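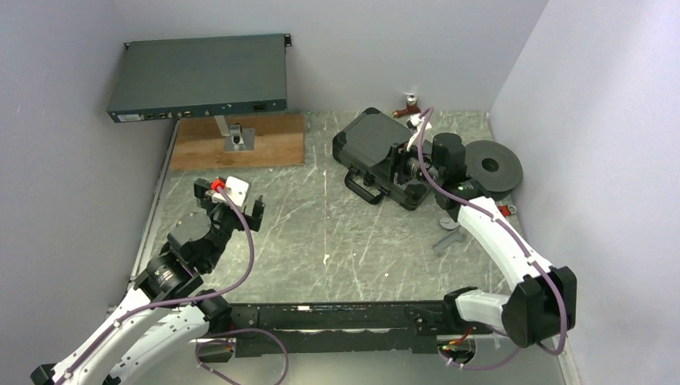 Around the Tables

Card Nights Are Back, and We're Learning Condesa

Posted 03/04/2026

If you missed the first card night of the year at Minderholm, please come to the next one, because it was a blast! We had families, we had people who hadn't held a hand of cards since college, and we had one very long game of hearts in the corner that was still going when the lights in the hall were being turned off.

The big hit was Condesa. Onni Savolainen brought it back from a summer in Comasden, where he learned it at his aunt's kitchen table, and he's been teaching it to anyone who'll sit still. It's a game for four in two pairs, partners facing each other. You take tricks, but the queens belong to whichever pair is behind, so a big lead can melt away in a couple of hands. Scoring feels strange the first time (you start at 39 and work your way down) and by the third deal you stop thinking about it. A full game takes 30 minutes if people don't talk. Ours took most of the evening.

Onni's tip for beginners is to hang on to a low spade as long as you can. Mine is to sit across from Onni.

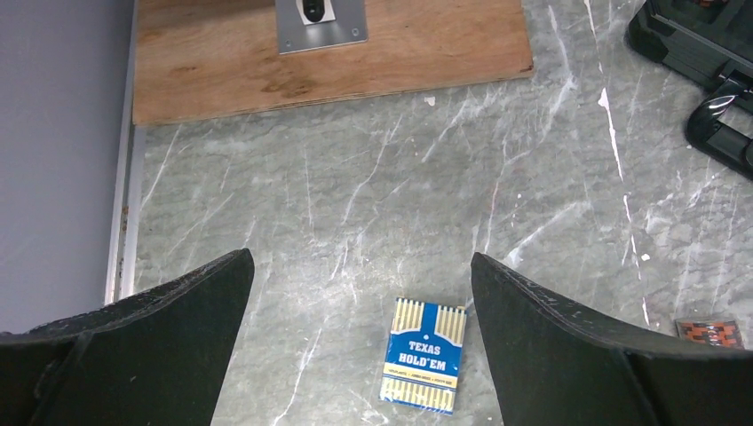
A blue and cream pack of playing cards.

A few people asked what kind of cards to buy for practicing at home. Any standard pack will do, and you take out the twos and threes before you deal. If you play a lot, plastic-coated cards do last longer and shuffle more easily, though I have a soft spot for the old paper ones that go a little furry at the corners. Large-print packs work fine too, and we'll have several at the next session - just ask at the door.

We also tried something new with the younger crowd. Eero Halonen ran a table of matching and memory games early on, then moved the older kids over to crazy eights and a simple version of rummy. I loved watching the ten-year-olds explain the rules to their grandparents with total confidence, including a few rules I'm pretty sure they made up on the spot. Eero will be doing the same table again, starting right when the doors open, so younger players can get a good stretch in before bedtime.

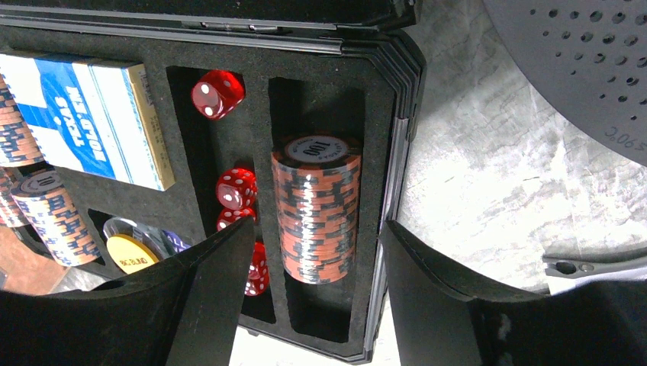

Food was a shared effort and there was plenty of it. The cardamom buns from Kauppinen went first, of course, followed by somebody's wonderful cheese straws (if they were yours, please send us the recipe and we'll print it). For next time, dry snacks are best. Buttery fingers and shuffling don't mix, as the hearts table found out.

In April we'd like to try a small Condesa tournament, played in pairs, with new partners drawn after every round so that newer players get to sit with the experienced ones. No entry fee, no cash prizes, only your names on the board by the coat rack until the fall. You can sign up on the sheet by the front desk or reply to this newsletter. Come on your own if you like - we'll find you a partner.

Doors open at the usual time, and there's tea and coffee all evening.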